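Website Translator and Localisation Assistant (part-time, French and English)

Plendine, Prerthorpe
Closing date: end of February 2018

Plendine builds and looks after online shops for small sellers who want to reach customers abroad. We are looking for a part-time translator to join the localisation desk at our Prerthorpe office. The post is for 18 hours a week, on a fixed contract until the end of December, and may be extended.

What the work is

Most of our clients sell in English and want their shop to work properly in French. That means the whole shop: product pages, menus, buttons, basket and checkout, delivery notes, returns policy and the emails that go out after an order. You will translate some of this from scratch and correct the rest, which often arrives as machine output or as something a client's cousin did a few years ago.

You will work with Yannick Pons, who runs the desk, and Hugo Delaunay, who deals with the technical side of each shop. Hugo exports the text strings and puts them back in. You won't need to write code, but you will need to leave placeholders and variables alone and notice when one has gone missing.

Your first job will be the Roussel shop. Roussel sells home furnishings and has 17 product categories, all of which need French titles, descriptions and filter names. After that you will move on to Trustside, our own plug-in for customer reviews, where the settings screens and help pages still exist only in English.

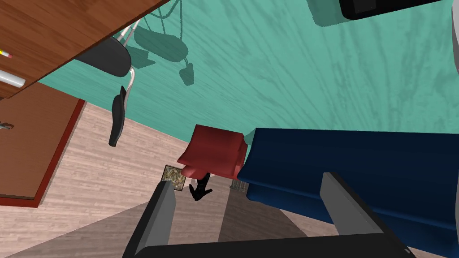
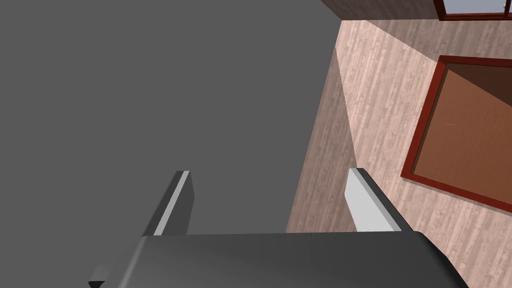 Catalogue text makes up the larger part of the work, and it has to be consistent. If a range is given one French name on the category page, it must keep that name in the filters, the basket and the confirmation email. Colours are the usual source of trouble. A wood-grained surface in teal, like the one in the first picture, could be given several different names in French by several different people, and a customer who filters by colour will then miss half the range. We keep a shared glossary for this and you will be expected to add to it as you go.

You will also check finished pages in the browser, on a computer and on a phone. French text usually runs longer than English, so buttons wrap, menu items drop to a second line and column headings collide. You report these to Hugo with a screenshot and, where you can, a shorter wording.

What we need from you

French to native or near-native standard, and very good written English.
At least 2 years' experience of translating for websites, shops or software. Freelance work counts.
Confidence with spreadsheets and with shared files that other people are editing at the same time.
Care with small things — accents, spaces before punctuation, currency and date formats.

Experience with a translation memory tool would help. So would some knowledge of how search engines handle pages in more than one language. Neither is required.

Hours and place

The hours can be spread over three or four days, between 8am and 6pm. We ask that the first month is worked in the Prerthorpe office. After that you may work from home for up to half of your hours. We provide a laptop and a second screen.

Holiday is pro rata. Pay depends on experience and will be discussed at interview.

How to apply

Send a CV and a short covering letter, in either language, using the form on our Jobs page. Please include one sample of web text you have translated, with the original. If your past work is confidential, tell us and we will send you a short passage instead.

Shortlisted applicants will be asked to do a paid test of 10 product descriptions, which can be done at home. Interviews will be with Yannick and Hugo, partly in French.

We reply to everyone who applies. Questions about the post should go to Yannick Pons through the same form — put "Localisation" in the subject line.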